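okay so, notes for the Sunday lunchtime slot. Talk is "I Fished for 87 Hours and All I Got Was This Hat." Go slow at the start, I always rush.

## Opening

- Hi, I play Zurkport, mostly on the Plivex server, mostly badly
- Ask who fishes in games. Wait for hands!
- Ask who has the Lantern Eel. Try to look happy for them

## How I got into this mess

I hit level 76 and had nothing to do, so I wandered down to the docks at Jõgi to sell some junk. There's a fisherman there (the one by the broken crane) and I'd clicked past him probably every day since launch. He has a quest. He's always had a quest! You bring him 8 silver perch and he opens up the whole second half of the fishing log.

Pause here, people groan at this bit.

So I'd been filling in half a log and thinking I was nearly done. The perch took me one evening. The eel is another story.

## The eel

- only bites at night, only in rain, only off the north pier
- game night and real night don't line up, so I was setting alarms
- guild chat had theories: take your boots off, face the lighthouse, don't use the good bait
- I tried all of them. I did the boots one for a week

Tell the disconnect story. Rain, night, bobber goes under, and my router picks that second to restart. Don't drag it out, two minutes tops. 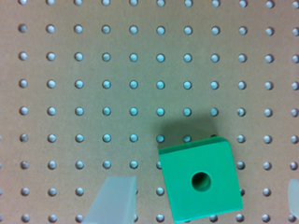

Then the Stetex patch, which moved fishing loot onto a shared table, so now you can pull the hat from any pool in the zone. I got mine on the second cast. The hat! I wasn't even trying for the hat, I was waiting for the rain to start.

## What I'd do differently

- talk to every dock NPC before you buy a better rod
- skip the expensive lures until the log is open
- keep bag space free, I threw back a rare crab because I was carrying 2 stacks of driftwood

## Questions

If someone asks whether I've caught the eel yet: no. If they ask about macros, I don't use them, move on. Somebody will want the rod build, it's on my profile page under gear. Leave the hat screenshot up while people head out.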